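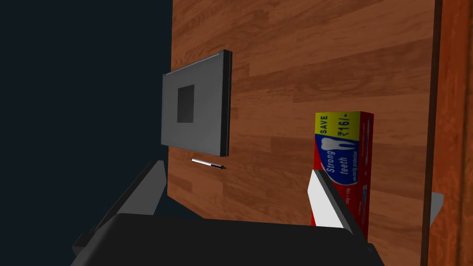
What is Wustico?
A mobile web browser for older Android phones that sends pages through its maker's servers and shrinks them before they reach the handset.

Wustico was written by Liesbeth Postma and is published by Dumier. The installer is 15 megabytes, small by current standards, although the first launch fetches a further 53 megabytes of language and font files that the store listing leaves out.

Speed claims
Dumier says pages load "up to" ten times faster. The figure comes from the company's own trial of 133 pages, and the list of pages has never been released. Nimal Wanigasekara repeated the exercise on a home connection and found a clear gain on news sites, little on web mail and none on video — the one use the advertising favours.

Privacy
Because traffic passes through Dumier's servers, users have to take the company's word on what is logged. The policy promises deletion after 10 days. No outside audit has been published.

Compatibility
Bookmarks can be imported from Tuder. Support for Simões, promised for a September release, is still labelled experimental.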